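# An Afternoon of Small Movements in Fliscombe

The bus leaves you at the bottom of the hill in Fliscombe, and from there you walk. It was February and the sidewalk was icy. By the time I found the door of Jikevik I had already decided to stay for the whole afternoon, only to avoid going down again.

Jikevik opens its workshop to the public 2 times a year. The program on the door promised coffee, a short talk and "manipulation for everyone," which made the woman before me in the line laugh. Inside, visitors were divided into small groups and given a colored sticker. Mine was green, and green meant the Lullimia station at the back.

Lullimia is the name of the project, not of a machine. Its purpose is to teach robot arms to handle the things that lie on an ordinary kitchen counter. The talk explained that industrial arms have been strong and exact for a long time, but they like to meet the same part in the same position, and a kitchen does not offer this. A cup stands where somebody left it. A sponge changes its shape when you press it. The people of Jikevik have chosen such objects on purpose, and they move them to new places between one attempt and the next.

At the station two arms hang over a dark gray table with a black cloth behind, and the items of the day are set out under them: a speckled gray cup, a yellow sponge, an orange tray with a pale rim, and something green and knobby that the children in our group wanted to take home.

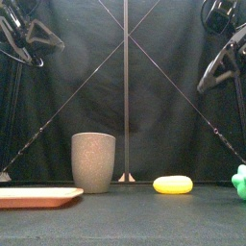 Not everyone in the green group was persuaded. Baldursdóttir asked why one should spend so much effort on a sponge, when a dishwasher has solved the greater part of the problem already, and she wanted to know how many sponges the arm must pick up before it can be trusted with one.

The answer was honest, I think. One of the engineers said that for the task we were going to watch they had recorded 1,001 attempts, and that the last one was recorded only because someone wanted a nicer number than a thousand. Trust was another matter. He would let the arm handle his sponge today, he said, but his grandmother's cups would have to wait.

What surprised me most was how much of the work is done by hand. I had expected a person at a keyboard. Instead, the person teaching takes hold of an arm and leads it through the task, slowly, like one leads a beginner in a dance. The movement is stored together with what the cameras see. Later the program studies many of these lessons and tries to find what they have in common. The teaching is tiring for the shoulders, we were told, and nobody does it for longer than 40 minutes without a pause.

There are also good and bad teachers. A nervous person makes nervous recordings, with many small corrections, and the arm learns the corrections too. A person who is too quick leaves out the moment before the grip — and it is in this moment that most of the failures begin. I asked if a visitor could try. Yes, but only after the demonstration, and only with the sponge.
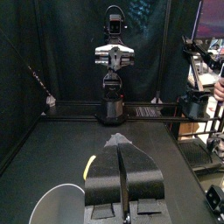 My turn lasted 3 minutes. The arm was lighter than I had imagined, but it did not stop where I wanted to stop. I came to the sponge from too high, closed too early and pinched only one end. On the second try I lifted it and put it down again perhaps a hand's width away. A boy after me did it better on his first try and was given a second sticker.

In the coffee room there was a long discussion about what a machine like this should cost and who would want it. An older man hoped for help with jars. A couple who run a guesthouse thought of breakfast tables, forty cups every morning, all left in different places. The engineers listened more than they spoke, and one of them wrote down the word "jars" on a napkin.

They do not promise a date. The next open afternoon is planned for the fall, and by then the group hopes to work with wet dishes, which are heavier and slip. Entrance is free, but one should reserve a place, and in my opinion it is wise to ask for the green sticker.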